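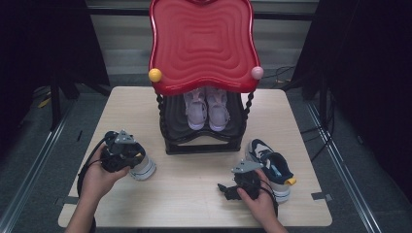

Shoe rack job, white trainer in the left gripper, lavender pair already on the shelf.

Lobo gallery: the buying bit

5 shares
2 comments

I said I'd put the Lobo pictures up with a few words under each, and then I sat down with a cup of tea and found I mostly wanted to talk about money. So this page has a very long tail on it. If you came for the shoes, they're at the top, and you can go and get on with your day!

For anyone who hasn't been following, Lobo is the hand-held gripper project I run out of the unit at Korkedside. It's small household jobs, done over and over with a pair of grippers and recorded, and shoes on a rack is the one I keep going back to. Shoes are a brilliant thing to plan a budget round. They're an awkward shape, they're soft in one place and stiff in another, laces get everywhere, and a gripper that's lovely on a wooden block can be hopeless on a trainer. I wish I'd started with shoes before I bought anything at all, but I started with the catalogue (I like catalogues, it's a weakness).

I did the sums for the coming year on 3rd January with the heating on full and the leftover Christmas cake next to the keyboard, and what follows is more or less my notes from that, tidied a bit and with the swearing taken out. Next order goes in at the end of February, so if you think I'm about to do something daft, there's still time to shout.

What I spent on first

The grippers. I bought from Skunine, and the bill for the pair came to £3,317 with delivery. I'd been putting it off for ages and in the end I pressed the button late one evening and then couldn't sleep. I don't regret it. They're chunky things and my wrists know about it by the end of an afternoon, but they close properly on a shoe and they don't mind being put down a bit hard.

What I'd say to anyone pricing up something similar is ask for the weight in your hand with the plate and the cable on. The figure on the sheet was for the bare gripper, and I read it, thought "oh, that's fine", and moved on. Once you've got a mounting plate on top and a cable pulling at it you're holding something rather different. I now do shorter goes with a proper rest between them, and that's a real cost even though it never shows up on an invoice. If I'd worked it out beforehand I'd have planned fewer goes per day and hired the unit for longer. As it was I ran out of booked time before I ran out of shoes.

Cables, cables, cables

You can see what I'm dealing with. One off each gripper and a great bundle of the things hanging down behind the table, and every single one had to be bought by somebody (me). I had cables down in the first budget as "bits", one line, next to tape and biscuits. Please don't do that! They cost a lot more than you'd think if you want ones that bend nicely, and you do want ones that bend nicely, you can feel a stiff one all the way up your arm when you're trying to turn a shoe round.

Length is the other thing. I ordered to reach from the table to the back and forgot that hands move. So I'd reach out for a shoe on the far side and feel a little tug, and I'd lean in without noticing, and by the afternoon I was practically lying on the table. I ordered the longer ones from Skunine after that, and the short ones live in a drawer. My rule for the next order is measure the furthest place your hand could possibly want to go, add a generous loop, and buy a spare of each at the same time so you only pay the postage once.

And put in for something to tidy them with. I keep meaning to.

The table and what's round it

I nearly bought a proper workbench. I'd got as far as asking for a quote, height adjustable, drawers, the lot, and it would have eaten most of what I had left. The plain square table does the job. It's the right height for me standing, it doesn't wobble, and when I want to mark a spot on it I stick a bit of dark tape down and peel it off when I've changed my mind. I've moved that line in the budget from "soon" to "if I win something".

The curtains I'd buy again tomorrow. They're a big dark lump of cloth on each side and they've done more for how settled the whole corner feels than anything with a plug on it. Get the price for the curtain and for whatever it hangs on together, though. I was quoted for one and assumed the other, and there was a very quiet moment on the phone.

Metal rail is the same story. It's priced by length and it looks cheap, and then you add the feet and the brackets and the little bolts and it's doubled. I'm not complaining, it's solid, it's been knocked more than once (by me, with a trolley) and it stayed where it was. But if you're comparing quotes do make sure they've all got the fixings in, as one of mine had and the others hadn't and I went for the wrong one on price.

Props, or why I've got a shopping list with shoes on it

People laugh at this one. I have a budget line for shoes. It sits between "spare cables" and "insurance" and I defend it fiercely.

If you only ever use one kind of trainer you learn how to pick up that trainer and not much else. So I want pale ones and dark ones, some with a bit of contrast to them like the navy and white, some plain, different soles, different laces. Charity shops are the place, and there are a couple of really good ones in Midham. Go on a weekday morning if you can. I clean them up and they come back to the unit in a bag and I write what I paid on a bit of card, and I've never yet spent enough on shoes to make a dent in anything.

The rack was a treat. I could have used a plain wire one, and I did look at them, but I saw that glossy red wavy top and the twisty legs and the yellow and pink knobs on the corners and I wanted it. I can half justify it: the top overhangs the shelf, so the shoes end up tucked in underneath, and getting a gripper in under an edge is a different sort of job from putting something on an open shelf. I'd like to have some of each this year. So there's a second rack on the list, a boring one, and I've promised myself it'll be boring.

If you're doing a props budget of your own, my only advice is to keep it apart from the equipment budget. When they were one pot I kept talking myself out of a few pounds' worth of shoes to save up for a bracket, and then I'd have a lovely bracket and nothing new to do with it.

What's on the February order

Spare fingers for the grippers are top of the list. I haven't worn a set out yet but I've looked at them closely and I'd sooner have the spares in the drawer than be waiting. Skunine quoted me a wait of over five weeks when I rang, and five weeks of paying for the unit at Korkedside with nothing to pick anything up with would cost me a great deal more than the fingers.

After that it's cables again (see above, I'm a slow learner but I do learn), a better floor mat for standing on, and the boring rack. I've also left a lump of money with no name on it. Last year I gave every pound a job, felt very grown up about it, and then had to go back and undo the whole spreadsheet the first time something came with the wrong plug.

I'm not buying a robot arm this year. I get asked every time I put anything up, so I may as well say it here. I've had the conversation, I've had the brochure, I've even measured up for where it would go. By the time I'd put in the base, the guarding, the training, the insurance and somewhere bigger to stand it, it was most of what I've got for two years, and I'd have to stop doing the part I'm good at to pay for it. The hand-held work is cheap to keep going once the grippers are bought. I'll look again next winter. I might rent one for a short spell first to see if I get on with it, and if you've done that and have an opinion on who's fair about damage, I'd love to hear it.

Second-hand, quickly

Yes to tables, curtains, rail, shoes, stands. I've bought all sorts of stands used and they've been grand. Maybe to cables, if you can plug them in and wiggle them before you hand over any money. No to grippers, for me. I went to look at a used pair the other side of Midham before I ordered new, and they were a good price, but the seller couldn't tell me what they'd been used for and there was no box, no paperwork and no plate. By the time I'd priced up the missing parts on the train home I'd pretty much talked myself back to new.

Right, I've got a bag of shoes to wipe down. Send me your quotes if you want a second pair of eyes on them, I enjoy it far more than I should, and if anyone's selling a long flexible cable that doesn't cost the earth, comments are open.

2 comments
Share this gallery (5)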